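From: Plerkley list member
To: plerkley-home-repair
Subject: Re: [plerkley] Putting together the Drinivard stand, base question

On an evening in August another member wrote:

> I picked up a secondhand Drinivard stand with the white plastic base
> and no instructions. Three tubes, a bag of small parts, and a base
> that looks the same from most angles. I got two of the tubes in and
> then it leaned. Do the tubes go in before or after the base is
> turned over? Also I have a small white bracket left and I don't see
> where it goes. I'd like to get this done without buying another base.

I put one of these together last month and had the same trouble, so I'll go through what worked for me.

Clear a table first. The base is wide and awkward, and on the floor you end up kneeling on your own parts. I put down a dark cloth, because the small pieces are white and I had already lost one against a light tabletop. The cloth also keeps the plastic from getting scratched.

Look over the ribs before you start. Mine was bought used too, and there was a hairline crack beside one of the pockets. It didn't go all the way through and I left it alone. If yours goes into a socket, I would not put weight on it. 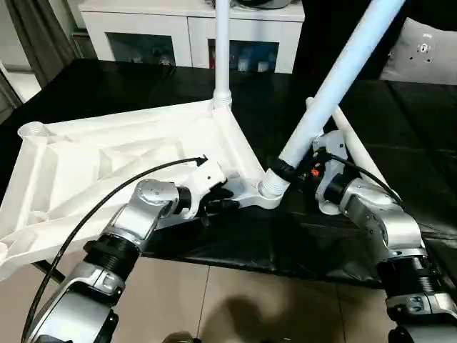
Filed under: Furniture > Stands and bases

The threaded sockets are the part to be careful with. Wipe the threads with a dry rag and start every tube by hand. Turn it backward until you feel it drop, then forward. If it binds in the first turn, back it out and try again. Plastic threads will let you force them once, and after that the tube never sits straight. I suspect this is why yours leans.

Don't tighten any of them fully until all the tubes are in. I did the upright one first and cranked it down, and then had to loosen it to get the others to line up.

On the bracket: mine went on the inside of the flange, near a corner. It was a tight fit and I had to press it with my thumb. Check all the corners before you push, as one of mine was molded a little differently and the bracket would not seat there.

For replacement parts, Eretti used to carry the collars. Their part number for the one I bought was 3468, but compare it with yours before ordering. Magesa sells a bag of 50 assorted caps and screws, and I used 2 of them. The rest are in a jar if anyone on the list needs some.

It took me up to an hour, most of it spent on the first tube. I checked the collars again after a week and one needed another quarter turn.

If it still leans after that, write back and say which socket it leans toward.

--
plerkley-home-repair mailing list
To leave the list, send a blank message with "unsubscribe" in the subject line.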